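# Trilberg gripper comparison
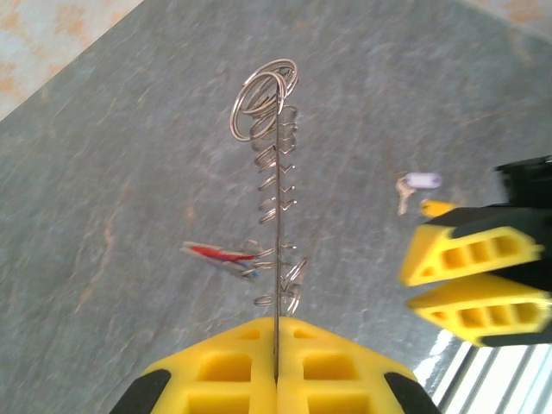 The Trilberg gripper comparison is a series of bench trials in which pairs of robot fingers are tested on small household and workshop objects. It was started by Shakuntala Sandhu and Thắng Cù at the Trilberg workshop in Pitville, and is best known for its work on soft, open-celled fingers mounted on two-arm stations. Most of the published trials use key hardware: split rings, loose keys, tags, and the rods or hooks that hold them. In the ring trial, one gripper closes on a thin metal rod carrying a column of split rings, while the second arm works from the side, near a key with a white oval tag. The yellow fingers have rectangular pockets across their faces and meet along a narrow vertical seam, and the rod is held in that seam.

## Background

Sandhu had worked on packing equipment before joining Trilberg, where the arms were fitted with hard parallel jaws. The jaws did well with boxes and badly with keys. A flat key lying on a bench gave them almost nothing to close on, and the operators tended to press down until the arm stopped with a force error.

Cù proposed printing fingers with hollow pockets, so that the face would give a little before the arm did. The first set was too soft and folded when it touched the bench. The second set had thicker walls and is the one used in all trials from September 2017 onward. A summary of the early results was circulated on 13 Feb 2018.

## Equipment

The station has two arms facing a shared work surface. Each arm carries one gripper and one small camera, mounted close enough to the gripper that the finger tips stay in view throughout a task. No overhead camera was used in the first round. Uyên Đàm, who wrote the controller, argued that an overhead view would hide the point where the fingers meet, and the group agreed to leave it out until the wrist views had been tested alone.

Three finger types have been compared:

- **Type A**, the original hard jaws
- **Type B**, lattice fingers with an open face
- **Type C**, lattice fingers with a thin pad glued over the face

Type C was made by Konwood, a small molding shop that also supplied replacement pads. The pads peeled at the corners and had to be changed often.

Two controllers were tried. The first, called the position controller, closes the fingers to a set width. The second closes them until the motor current reaches a limit. Operators preferred the second for keys and the first for rods, where too much squeeze made the rod turn in the grip.

## Trials

### Ring trial

The ring trial tests whether a gripper can hold a rod still while something is done to the rings on it. Split rings are an awkward load. They tilt, they catch on each other, and the larger ones bunch together. When the rod leans, the load shifts and the grip is tested in a direction the fingers were not designed for.

The operator drives both arms. One holds the rod upright and the other removes a single ring from the top and sets it down. A run is counted as a success if the rod has not slipped and no other ring has come off. Type B completed 98 runs out of 140 attempts, or 70 percent. Type A was stopped early, with a success rate well below that, after the rod was bent twice.

### Key trial

In the key trial, a single key with a tag is placed flat and must be picked up by the blade. Picking it up by the tag is recorded separately. Type B reached 60 percent on the blade. Most failures came from the approach: the fingers arrived at too steep an angle and pushed the key away before closing. Murray Fortin, who ran many of the key sessions, changed the approach so that the arm came in low from the side. This helped with long keys and made little difference with short ones.

### Handover trial

The handover trial joins the other two. One arm picks up a key and passes it to the other – a step that sounds simple and took up most of the group's time in the first winter. The main trouble was vision. With both grippers close together, each wrist camera sees a good deal of the other gripper, and the nearer objects are sharp while the farther ones blur. Đàm reduced the problem by letting the holding arm stay still and giving control of the final approach to the moving arm only.

## Results and use

The comparison did not name an overall winner. Type B is listed as the default for small metal parts, with Type A kept for boxes and bottles. Type C was dropped, mainly over the pads, although its grip on smooth rods was judged slightly better than Type B's when the pad was new.

The ring trial was later used as a warm-up task for new operators. Ginette Desjardins adapted it for a training course at the workshop, replacing the success count with a time limit.

## Criticism

Desjardins also wrote the longest critique of the trials. She pointed out that the same operators ran all three finger types, usually in the same order, so that practice may account for part of the gain credited to Type B. She further noted that no record was kept of how the rings were arranged at the start of each run. A tight stack is easier to work with than one where the rings splay outward near the gripper.

Sandhu accepted the point about order, and later runs were shuffled. The starting arrangement is still left to the operator.

## See also

- Parallel jaw gripper
- Compliant mechanism
- Teleoperation
- Wrist-mounted camera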